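第4章 夹爪上手：先把手指装对，再谈叠衣服

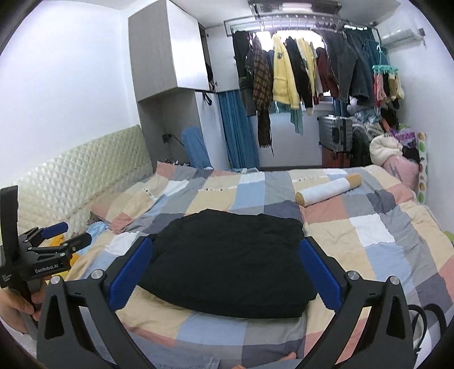 文 / Mebrat Zeleke　　审读 / Meenakshi Sengar

写这一章的时候是十二月，我家的床早就不算床了，白天它是工作台，晚上把工具挪开才轮到我睡。前面三章我们一直在跟铝型材、电源和控制板打交道，拧的都是硬东西，位置量准了就不会跑。从这一章开始麻烦来了：我们要去夹软的。

一件叠好的黑衣服放在花床单上，人看一眼就知道从哪儿下手，夹爪可没这本事。它只有两根手指，张开、合上，别的动作全靠手腕和胳膊带着走。所以我特别建议你先别急着把夹爪装到机械臂上，拿在手里用几天再说！手持的夹爪跟装在臂上的夹爪，指尖的几何关系可以做成一样的，你手上练出来的感觉，后面写动作的时候都用得着。我自己第一次就跳过了这步，直接上臂，结果把一件毛衣的领口拽松了（那件毛衣现在还在，专门拿来做测试，也算没白牺牲）。

先说手指的结构。本章用的是连杆式手指，黑色的骨架中间镂空，三角形的开口又细又长，关节处穿银色的圆销，指面贴一块深蓝色带纹理的软垫。镂空一方面减重，另一方面让你从上往下看的时候，能多看见一点夹住的东西。销子一定要转得顺，装好以后拿手指拨一拨，有一点点涩都别放过，拆下来重新对孔。我在工坊里见过有人拿锤子往里敲，敲是敲进去了，手指合到一半就卡住，最后整根连杆重做。

再说软垫。垫子这东西看着不起眼，我在上面花的时间比写控制程序还多。太硬，薄布料会从指缝里滑出去；太软，夹厚一点的衣服时垫子自己先歪了，两边的指面对不齐。我工坊里的那套垫子是从Planari订的，你手边有什么就用什么，硅胶片、旧鼠标垫剪下来的一角都行，关键是左右两片要同一种材料、同一个厚度。贴之前把底面擦干净，贴完压一晚上，第二天再用。

如果你打算练双手动作，就得准备2把夹爪，左右手各拿一把。叠衣服这件事单手能做，但是很别扭，一边拎起来，另一边就跟着跑。两把一起上，一把按住，一把去翻，顺多了。不过双手也有双手的毛病，新手最容易犯的是两只手都想主动，衣服被往两边扯，叠出来是个菱形。我的办法是心里先定好哪只手是“压纸的”，这只手在一次折叠里就老老实实待着，折完再换。

关于场地，我多啰嗦几句。很多朋友问我是不是要专门搭一个台子，铺上纯色的布，打上均匀的灯。有条件当然好，工坊里那张台子我就铺了灰毡。可是在家里做这个项目，最后机器要面对的就是家里的样子：床单是拼色的，还皱着，窗前晾着一排衣服，床那头堆着箱子和包。干净的台子上调好的程序，搬到卧室里经常就傻了。我现在的习惯是先在台子上把机械部分调顺，然后尽早搬到床上来试，宁可早点丢脸。

床面还有一个台子没有的特点，它会往下陷。夹爪往下压一点，衣服跟着床垫一起下去，你以为碰到布了，其实指尖还没吃上劲。手持的时候你会不自觉地多压一点去找那个感觉，这个“多压一点”请你留意，拿笔记下来。到了后面讲力控的部分，我们会把它变成参数。

线也要管好。夹爪后面拖着的线缆最好留出一个松松的弯，顺着小臂往后走，别让它搭到衣服上。我有一回折到最后一下，线把袖子整个勾了出来，前面全白干，气得我当场去泡了碗面。

下面是这一章你需要备齐的东西：

夹爪2把，手指和软垫已装好
备用圆销一小包
测试用的旧衣服，厚薄都要有，颜色深浅也搭配一下
一张床，或者一块铺了厚垫子的桌面
笔记本和笔，别指望脑子

旧衣服请真的用旧的。黑色的那件尤其别省，深色哑光的布料褶子浅，边缘不好认，人眼都要多看一下，后面接上视觉部分，它会是你最头疼的一件，早点跟它混熟没坏处。

练习的量我给一个参考：同一件衣服，同一种叠法，先做100次。听着很多对吧？分到几个晚上，边听节目边做，很快就过去了。前面一小半你会一直在跟夹爪较劲，后来手就不怎么想了，那时候再换衣服、换叠法。每做完一组检查一遍销子和垫子，垫子边缘要是翘起来就停下来重新贴，别凑合。

好，把袖子挽起来，床上腾块地方。4.1节我们从拆开一根手指开始，把连杆、销子和软垫一件件重新装回去，顺便讲讲左右两根手指怎么对中。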